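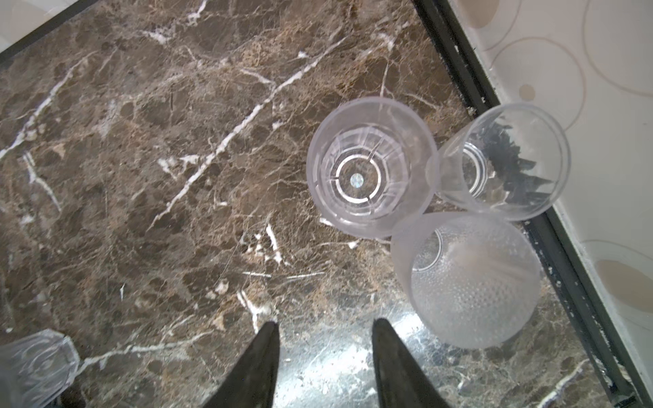 Clear cups on the marble-patterned table, from the wrist camera. Three bunched together, another down in the corner.

Butico Wrist Kit review: a season with it in our robotics club

Our club has had the Butico wrist kit bolted to a Lullus arm since spring, and I keep getting asked by other club leaders whether it's worth the money. Short answer: yes, and I'd buy it again tomorrow. The longer answer has a few grumbles in it, so keep reading before you spend your bake sale fund.

For anyone new to this blog, I help run the after-school robotics club at Multutholm, ages 13 to 18. This year the older group entered the Radulović Cup, where the challenge is table clearing. Your arm gets a set of everyday drinking cups and has to pick them up and stack them in a rack. The nasty part is that the cups are see-through. If you've never tried to get a computer to find a clear glass on a busy tabletop, please do, it's a wonderful way to spend an evening and lose your temper.

What you get

The kit is a two-finger gripper, a small camera that sits at the wrist, a mounting plate, a cable that is slightly too short (more on that later) and a bag of screws. We paid $290 for it. Spare fingers come separately at $49 a pair, and I'd order those right away if teenagers are going to be anywhere near it.

Setup took us one session. Costel Nikolaidis, who mentors the older group and has put together more grippers than I've had hot dinners, did the first one with the students watching, then made them take it all apart and do it themselves. The mounting plate lined up with our arm on the first try! I can't say that for the last kit we bought.

The camera

I love this thing. Having the view come from the wrist means the students see what the gripper is about to deal with, fingers and all, and they start thinking from the arm's side of the table. You can look down through the mouth of the tinted tumbler in the photo and see the stone pattern right through the base. That is a lovely thing to look at and a horrible thing to write code for. The veins in the tabletop run every which way, and our first model was quite happy to call a white vein the rim of a glass.

The picture is sharp enough to be useful up close. The bumpy texture inside the frosted cup comes through nicely, and the facets on the tumbler do too. Glare is the weak point. A polished surface throws a big white shine back at the lens, and the exposure control in the software is a single slider with no numbers on it. We ended up marking our favorite position with a bit of tape on the monitor. I'd like a proper setting there, please.

The gripper

Two fingers, blunt tips, simple motion. It's quick and it's quiet, and the grip force can be changed in small steps, so you can go from a stiff tumbler to something softer without crushing it. Smooth-sided glass was the hard one for us. The students found that going in slowly and closing gently beat grabbing hard every time – they worked that out on their own, and I was grinning like a fool.

Damir Petkov, one of our seniors, wrote the routine for cups that are touching each other. It nudges the cluster apart before it tries a pick, and it took him most of the season. Without it we'd have had no chance, as the judges at the Cup love to set things down rim to rim.

By the time we left for the competition the students had labeled 2,000 pictures from the wrist camera, all by hand, with a lot of pizza involved. We scored 121 points, our best result yet by a mile, and the team came home already arguing over what to change.

The grumbles

The cable. It reaches, but only if the arm never turns all the way to the left. We bought an extension.

The manual is thin and spends too many pages on unpacking. The student forum is much better, so go there first.

The finger pads wear down. We went through roughly one set a month during the busy stretch, though we were running the arm for hours at a time and not being kind to it.

Should your club get one?

If your students have already done a line follower or two and want something meatier, I think this is a terrific next step. Younger groups might find the software a bit bare, and you'll want a mentor who is comfortable with Python on hand for the first few weeks. For a group that's ready for it, though, there's so much to dig into here – grasping, vision, planning, all the fun stuff in one small box.

We start back up on 19th August, and the arm stays on the cups for now. Damir wants to try wine glasses. Costel has asked him to wait until the spare fingers arrive.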